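Small-kitchen cooking: your questions

Can I really cook at the table?
I do! My flat has no proper hob, so a portable one comes out at teatime and goes back in the cupboard after (mostly).

Which pan should I get?
Something wide and shallow with a wooden handle. I'm on my second in 7 years, and I still reach for it before anything else.
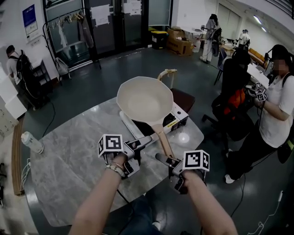
Cream pan on the white portable cooktop, marble-patterned table.

Where should the handle point?
Off to one side, wherever your hand falls. Jade Dobson swears by the left, I'm a right-hander – suit yourself!

Will it mark the table?
Mine hasn't. Wipe up splashes quickly, though.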